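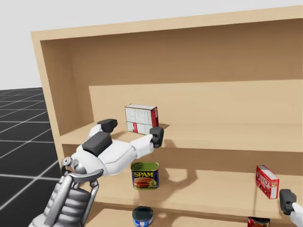
Most of the mail I get is about the dropped-box fault in the Girkgate shelf task, so I'm putting my answers in one place. Short version: the left gripper opened mid-lift in 71 of 1,109 simulated runs, and it took me way too long to find out why. The target is that little white and red box on the upper shelf, with the SPAM can standing right underneath, so a bad release usually meant two things to reset!

## So what was the fault?

A timeout. If the arm took longer than 11 seconds to close and lift, my watchdog sent a "safe stop" – and my safe stop opened the fingers. Not my best work.

## Does squeezing harder help?

Nope. I tried that one whole Sunday and only made the boxes jitter.
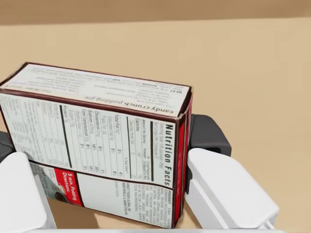 *Pudding box held at both ends, nutrition label toward the camera.*

## How do I fix my copy?

Grab the newest Braltitz config and set the stop action to "hold". Cletus Alcantara spotted that you have to change it in 2 places, once per arm (thanks, Cletus!).

## Is this okay on real hardware?

Please don't just copy it over. A gripper that holds on during a stop can trap a hand – so work out your own release procedure first. I've only run this in simulation.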